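Stullotus Robot Club – Brick Sorting Project Gallery

Home > Projects > Brick Sorting > Gallery

Welcome to the Stullotus gallery! We're the after-school robotics club at Kisbridge, and this year we picked a challenge that sounds like a little kid's chore: pick up toy bricks from a table and put them in a blue bin. That's the whole job. We love it, and we have been hooked on it since the very first meeting.

The arm is called Feyisa. All of its red parts are 3D printed, and the full set took 39 hours on the club printer (one wrist bracket came out as spaghetti and had to be started over, but the second try was perfect). Servos do the moving, and a two-finger gripper does the grabbing. We bolted it together over two meetings, then spent a third one figuring out which cable went where!

Teaching it works like this: one student drives the arm by hand through a pickup while the computer records every joint, and then we train on those recordings. By the end of the spring we had 163 good ones saved. The younger members turned out to be the smoothest drivers on the team, and they know it.

Stacks are a newer thing for us. Single bricks were going well, so somebody asked if Feyisa could handle two or three bricks stuck together, and of course everyone wanted to try right away. Tall stacks are harder because the fingers have to come down nearly straight, and a small bump on the way in tips the whole thing over. We changed the starting pose twice for this.

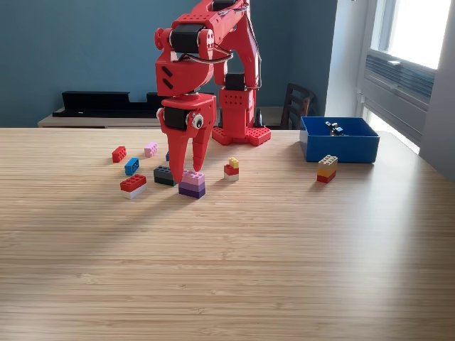

The other tricky part is color. Daylight from the window changes a lot over an afternoon, and a pale brick on a pale tabletop can get hard for the software to pick out. We started recording at different times, with some runs right after lunch and some closer to 5 p.m., and the results got steadier. Moving the bricks to new spots before each run helped a lot too – early on we kept putting them back in the same places, and Feyisa pretty much memorized the table.

We also made up a scoring sheet. A brick in the bin is a full point, a brick that gets lifted and dropped is half, and knocking over a neighbor costs you one. The top score on the sheet is 100, and our best run is posted on the clubroom door with a lot of stickers on it.

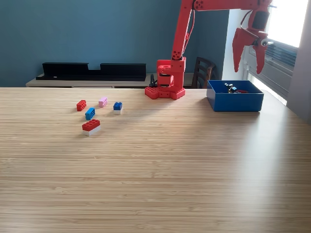

Kisbridge, July

Summer session! Bricks waiting on the left, the blue box on the right, and Feyisa with its gripper up high and open. Each run asks the arm to cross over from one side of the table to the other, so there's a lot of swinging back and forth, and watching it is strangely relaxing.

Next up is the Irkulard Open, our first real competition. The rules there call for sorting by color into separate bins, so we have plenty of recording ahead of us (and more bins to find). New members are welcome at any point in the year, no experience needed. Come and drive the arm!

Back to Projects | Club calendar | Join Stullotus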